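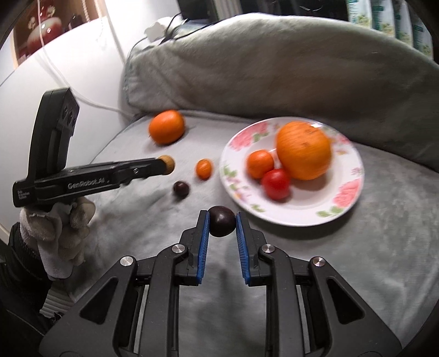 Riris is a hosted service that takes recordings made with hand-held grippers, cuts them into episodes, labels the phases of each one (approach, close, carry, release) and gives every episode a grade. It is sold by Landberg on a monthly plan, and I have been using it since September on two-handed fruit sorting. The moment that decides most of the grades is a small one: two ribbed blue pads closed on a small dark purple fruit, plum-like, with a patterned plate and more fruit close by. A labeller has to say when closing ended and holding began. On a round object with a slick skin, the fingers stop moving before the grip is settled, and a rule based on finger travel alone will put the boundary too early. I wanted to know where Riris puts it.

My previous arrangement was a set of scripts and a lot of evenings. The scripts found episode boundaries from periods of no motion, and I labelled the phases by hand in a viewer I wrote badly three years ago and have been patching since. It was accurate enough but slow, and the accuracy went down as the evening went on. I had also tried Pedero, which does a similar job, and I will compare the two further on.

The test set

I uploaded 1,362 episodes. All were pick-and-place with fruit and similarly shaped produce on soft furnishings and tables, some with one gripper and some with two. Qianru Fu had labelled all of them by hand, using a written procedure we agreed beforehand, and I checked a sample of her labels against my own. Where we differed on a boundary it was nearly always by a frame or two. I treated her labels as the reference throughout.

Soft surfaces were included on purpose. On a table, a round fruit either stays put or rolls away, and both are easy to detect. On a couch seat it sinks slightly, the fabric moves with the fingertips, and the fruit may shift without leaving the hand's reach. The cloth wrinkles also change between attempts, so a method that relies on a fixed background has nothing to hold on to. If a labelling service copes with that I am prepared to trust it on a worktop.

Uploading

The uploader is a command line program. It resumes properly after a dropped connection, which I tested by pulling the cable more than once. It checks timestamps before it sends anything, and refuses a recording if the streams from the left and right grippers are out of step by more than a set tolerance. The tolerance can be changed in the configuration file. The default is sensible and I left it alone.

Eleven recordings were refused. I went through them and the refusals were fair: the clock on one device had drifted, and I had not noticed. The error text gives the name of the stream and the position where the mismatch starts, so fixing the problem took less time than finding it would have done with my own scripts.

My one complaint at this stage concerns file names. Riris discards the original directory structure and gives each episode its own identifier. The mapping is available as a separate download, but you have to know to ask for it. I found it in the account settings, under exports, after I had already started matching episodes up by duration. Keep that file somewhere safe.

Phase labels

Approach and carry are labelled well. I would accept both without checking. The start of approach is taken from the first sustained movement towards the object, and Riris is not fooled by the small corrections people make when they settle their grip on the handle.

Closing is harder. The default model uses finger travel together with what the camera shows between the fingertips. On firm objects its end-of-close boundary agrees with the reference. On small round fruit it still tends to be early, though by less than a travel-only rule would give. There is a setting called "compliant target" which delays the boundary until the object stops moving relative to the pads. With that switched on, the agreement on small fruit became good. The same setting makes the boundary late on firm objects, so it should be applied per task and not to the whole account. The documentation does not say this. I asked support and they confirmed it the same afternoon.

Release is the weak point. If the operator opens the fingers slowly and the fruit settles onto the plate before they are fully open, Riris marks release at full opening. For training a policy I want the label where contact ends. In practice I now shift these boundaries with a short script after export. The shift depends on the shape of the finger travel curve, and the script is crude, but it brings the labels to where Qianru had put them in nearly every case I looked at. Landberg say a contact-based release label is planned. I have heard that sort of thing before and am not counting on it.

Two-handed episodes

With two grippers in view, each device's camera will often see the other one, and sometimes the operator's glove and sleeve as well. A labeller has to know which gripper a movement belongs to. Riris handles this by treating each device's own motion stream as the authority and using the picture only for contact. This is the right approach. In the episodes where one gripper held an object while the other hovered near a second, the phases were assigned to the correct side.

Handovers are another matter. If one gripper passes an object directly to the other, Riris labels a release on the first and a close on the second, with an overlap between them, but it does not record that the two events are linked. You can recover the link by looking for overlaps. I would prefer a field for it. Pedero has one.

Grades

Each episode gets a grade from the service and a list of reasons. The reasons are more useful than the grade. "Target blurred during approach" and "object occluded at close" are both specific enough to act on. A free-text comment can be added by whoever reviews the episode, and it survives export.

The grade itself is a single letter and combines too many things. An episode with perfect motion and a moment of motion blur on something in the background may be graded the same as one where the object was dropped and picked up again. I filter on the reasons and ignore the letter. Anyone who filters on the letter alone will throw away usable data, and the losses will fall mostly on quick operators, whose recordings have more blur in them.

I would also like to be able to switch off individual reasons. Lighting warnings are of no interest to me as I vary the lighting deliberately.

The review tool

Wei is the browser-based viewer that comes with the plan. It shows the camera streams side by side, with the finger travel underneath and the phase boundaries drawn across both. Boundaries can be dragged. Keyboard control is complete, which I had not expected, and after a day I hardly touched the mouse. Stepping a single frame forwards or backwards is immediate. Jumping to a distant point in a long recording is not, and there is a noticeable wait each time.

Undo works within an episode but is lost when you move to the next one. I caught this out early by overwriting a good set of labels with a bad one. Export before you edit.

There is no way to lock an episode. With two people reviewing the same batch, the later save wins and there is no warning. Qianru and I got round this by splitting the batch by task. A larger group would need something better.

Price and comparison

The plan I am on is billed by recorded hour and the smallest block is 36 hours. That suited this batch with some left over, and unused hours carry over into the next month only. If you record in bursts, as I do, you will lose some. Pedero bills by episode, which is cheaper for long, slow tasks and dearer for short ones such as these.

On label quality the two are close. Pedero places release better and has the handover field. Riris is better on closing once the compliant setting is on, has a much better uploader, and gives reasons I can use. Pedero's viewer has no keyboard stepping at all, and for me this outweighs the rest.

What I am keeping

I have renewed for another block. The current routine is to upload overnight, pull the reasons in the morning, filter, and review only the episodes with an occlusion at close. Release boundaries go through the correction script before anything is trained on. My old viewer stays installed, as it still opens the raw streams and Wei will not show those until processing has finished.

The script is short and tied to my own directory layout, but I will tidy it up and put it on the downloads page. It needs the identifier mapping file to run, so export that first.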